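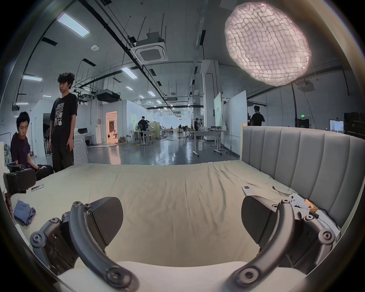

Is a film festival just a cinema being busy? one reader wanted to know, and do you have to be famous to get in?

No and no. Quick answers first, long answers after.

## So what is it then

A film festival is a few days when one town shows lots of films close together. New ones mostly. Some old ones, some very odd ones. Many haven't been in any cinema yet, so the people watching are the first crowd ever to see them. Bit scary for the director, who is often sitting in the same room.

The one near us is the Stolum Film Festival, every December, in Flinness. Most of it happens at the Gaber, the old cinema with the steep stairs. When the Gaber is full they use the library as well. Library seats are harder. Bring a jumper to sit on.

## Where do the films come from

People send them in. Anyone can. Big companies, students, a school club, somebody with a phone and a patient dog.

Stolum got around 3000 last time. It showed 70. So most films get a "no thank you", even good ones.

## Who picks

People called **programmers**. Nothing to do with computers here, same word, different job! A programmer watches films and plans the programme, meaning the list of what's on and when. They watch in pairs and then argue. If they can't agree a third person watches it too.

They have to think about stuff like:

- is it good (obviously)
- have we already got four films about ghosts
- who is it for, little ones, teenagers, grown-ups
- does it fit in the gap before lunch

## Shorts and features

A **short** is a short film. A **feature** is a long one, the sort you'd normally go to the cinema for. Where does one stop and the other start? Depends on the festival. At Stolum a short can be up to 39 minutes. Any longer and it goes in the feature pile.

Shorts get shown in a bunch, one after another. If you hate one, wait a bit, theres another coming.

## Prizes

Some festivals have them. A small group called a **jury** watches everything in the competition, then goes off to a room and decides. They don't have to tell you why. There's often an audience prize too. You get a slip of paper on the way in, you tear it next to the number of stars you want, you drop it in the box. Five is best. Please don't eat the slip.

Last time the audience prize went to *Jidier*, a cartoon about a lighthouse that gets bored and walks off. The jury gave theirs to somthing else completely. That happens loads.

## Can I go

Yes, check the age rating first. It's next to each film in the programme, same as at a normal cinema. Under 16 you need a grown-up with you for anything in the evening at Stolum.

## Can I send a film in

Also yes. There's a young film-makers' section. Needs a title, an ending, and the names of everybody who helped. Music is the tricky bit: you can't just use a song you like, you have to ask whoever owns it. Easier to hum.

## Words to know

**Premiere** – the first time a film is shown to an audience.

**Q&A** – questions and answers with the film-makers afterwards. Put your hand up, they like kids' questions.

**Credits** – the names at the end. Stay for them if you can.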